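Folding and Packing Clothes to a Fixed Width

Filed under: Storage, Textiles
Last revised March 1, 2012

The method below folds shirts and trousers to one common width so that they stack in a standard drawer or shelf bin without shifting. It assumes clean, fully dry garments and a flat surface at hip height. An ironing board is too narrow for the trouser steps.

Before starting

Measure the inside width of the drawer. Subtract one inch and divide by the number of columns wanted. The result is the target width. For a Truston four-drawer chest with three columns, the target is nine inches. The older Komar chest has thicker side rails and comes out at eight and a half. Cut a strip of stiff cardboard to the target width and keep it with the folding supplies.

Empty pockets, close zippers and fasten the top button on collared shirts. Leave other buttons open until the garment is face down.

Shirts

1. Lay the shirt face down with the collar away from you. Smooth from the center toward the side seams.
2. Center the cardboard strip below the collar.
3. Fold one side over the strip, then turn the sleeve back so that it lies parallel to the side seam. Long sleeves need a second turn at the elbow.
4. Repeat on the other side. The sides should overlap by no more than an inch.
5. Pull the strip out toward the hem.
6. Bring the hem up to the base of the collar, then fold in half again if the drawer is shallow.

Printed shirts should finish with the print on an outer face. A crease through a thick print will crack it over a season of storage.

Trousers

1. Hold by the cuffs and align the inseams.
2. Lay flat with one leg on top of the other. Tuck the point of the seat in so the edge is straight.
3. Bring the cuffs to the waistband.
4. Fold in thirds. If the bundle is wider than the strip, the seat was not tucked far enough. 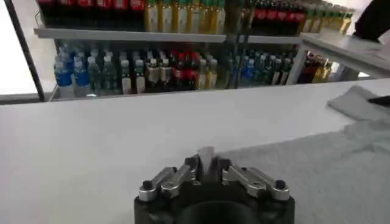
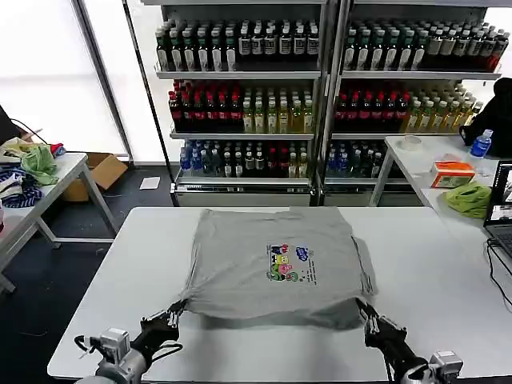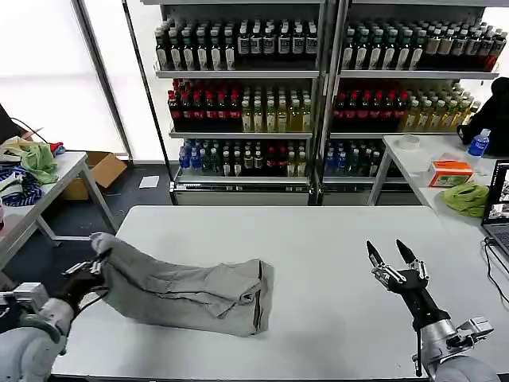 Heavy denim holds the third fold poorly. Fold it in half twice and place it at the bottom of the column, waistband to the back.

Packing the drawer

Stand folded shirts on edge, with the last fold facing up. Lay trousers flat. Fill each column until the garments support each other but can still be pulled out with one hand. A drawer that bows at the base is overloaded; move the trousers to a shelf.

For storage through the off season, pack in September after the last warm-weather wash. Use cotton bags. The Favon zip bags seal well but trap moisture, and Matěj Trnka reported mildew on two wool items kept in them over one winter. Cedar blocks go in the corners and should be sanded lightly once a year.

Correction to the previous revision: the target width for the Ibarra wardrobe insert was given as ten inches. It should read nine and a quarter.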